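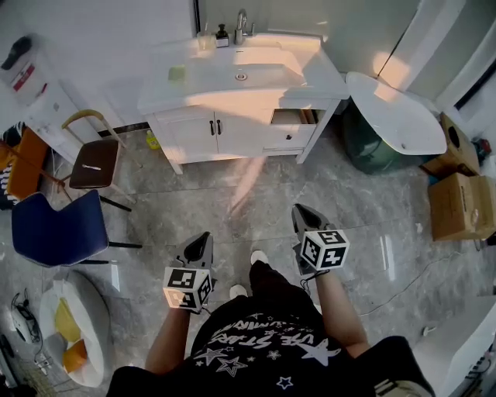
1/ Coffee, Java, and how a plant got from one place to the rest of the world

I've been reading about coffee history for most of March and people keep asking me to put it in one place. Going to do it as a thread. I'm not a historian, I roast on weekends and read a lot.

2/ Start with Yemen. For a long time nearly all the coffee sold to Europe came out of the port of Mocha. Growers farmed it on terraces up in the mountains and it came down to the coast by camel. That's where the name mocha comes from. Chocolate came into it much later.

3/ The Dutch wanted their own supply. They were already trading all over Asia and didn't like paying Yemeni prices. In the 1690s they got seedlings to Java by way of the Malabar coast of India. The first planting near Batavia was lost to flooding. They sent more, and those took.

4/ My notes had 1691 next to the first Java planting. I can't find where I got that. Most books say 1696 for the first try and 1699 for the second, so I've crossed it out. If you saw my old post with 1691 in it, ignore that one.

5/ By the early 1700s Java coffee was being sold in Amsterdam. The people who grew it had very little say in the matter. Farmers in the Priangan highlands in west Java were required to plant it and deliver it at prices the company set. Older coffee books tend to skip this part or give it one sentence.

6/ One plant from Java went to the botanical garden in Amsterdam. A descendant of it was given to Louis XIV in 1714 and kept in a greenhouse in Paris. A lot of the coffee later grown in the Caribbean and South America is said to trace back to that line. "Said to" is doing some work there, but the genetics do show a narrow base.

7/ Two old varieties come up all the time: Typica and Bourbon. Typica is the Java and Amsterdam line. Bourbon is named for the island now called Réunion, where the French planted coffee straight from Yemen. Most older arabica types you see on a bag are one of these, a cross of the two, or a mutation.

8/ Then leaf rust. It showed up in Ceylon in 1869 and spread across the region over the next couple of decades. Ceylon mostly gave up on coffee and went to tea. Java lost a great deal of its low-altitude arabica. Growers tried liberica, which also got rust, and then robusta after 1900. Robusta held up.

9/ So when you buy Indonesian coffee today, most of what the country grows is robusta. The arabica comes from higher ground. On Java that mostly means the Ijen plateau in the east, where some of the big estates go back to the Dutch period.

10/ "Old Brown Java" is a separate thing. Ships took months to get to Europe and the green coffee sat in a damp hold the whole way. It changed color and lost acidity. Buyers got used to it and some preferred it. When steamships cut the trip down, people complained that the coffee tasted wrong, and warehouses started aging it on purpose.

11/ I got to try an aged one last fall. Caoimhe Heffernan had a bag from Overgaard, a small importer she buys from, and mailed me half a pound. Cedar, pipe tobacco, a little bit of wet cardboard. I drank two cups and was done. She loves it and has it every Sunday.

12/ Mocha Java, the blend. Usually called the oldest coffee blend. Yemeni for fruit and acidity, Javanese for body. It's hard to prove it was first, but it makes sense that it was early, as for a while those were the two coffees a European merchant could get.

13/ The name got abused early too. By the late 1800s American grocers were selling a lot more Mocha Java than the two places could have grown. Much of it was Brazilian. The 1906 food law in the US made labels a bit more honest, and there was a fair amount of arguing afterward over what "Java" could legally mean.

14/ Same period is more or less when "java" turned into slang for coffee in general. Nobody has a firm first use that I trust.

15/ If you want to try making the blend at home, here's what I do. Half washed Java from the Ijen area, half natural Yemen. Yemen is expensive, so a natural Ethiopian from Harrar is a fair swap. Roast them separately - the Yemeni beans are small and uneven and will scorch if you run them with the Java.

16/ I take both to just before second crack. Rest four days. Then blend by weight and grind. I've tried blending green and roasting together and it came out muddy both times.

17/ For brewing, French press or a flat-bottom dripper. 53 grams to 850 of water if I'm making it for the house. Water just off the boil. I don't stir much. The Java is heavy enough that a paper filter doesn't hurt it.

18/ Ramiro Calvo asked about espresso. I pulled it for a week on my old Vanddale and it was fine with milk and too sharp without. Somebody with a better grinder might get further than I did.

19/ Reading list. The best thing I found on the Priangan farmers was a bound set of trade reports at the Stidley library, 397 pages, no index. Slow going, but the price tables are all there. You can't check it out. The desk will scan up to 80 pages if you ask.

20/ There are also plenty of travel books from the 1800s that are out of copyright and free online. Search "Java" plus "coffee" plus "Preanger," which is the old spelling. The writers mostly stayed with plantation owners, so read them with that in mind.

21/ A couple of replies asked about kopi luwak. I don't buy it and don't plan to. A lot of it comes from caged civets now, and there's no good way for a buyer to check. The cups I've had weren't anything special.

22/ Correction to 7: I wrote "most older arabica types." That leaves out Ethiopia, where there are a huge number of local types that don't fit either line. Should have said most older types grown outside Ethiopia and Yemen. Thanks to the two people who caught it.

23/ Next one will be on Brazil and the frost of 1975, once I finish the book I'm on. If anyone has a source for green coffee prices in New York that year by month, please send it. The yearly averages are easy to find and I don't need those.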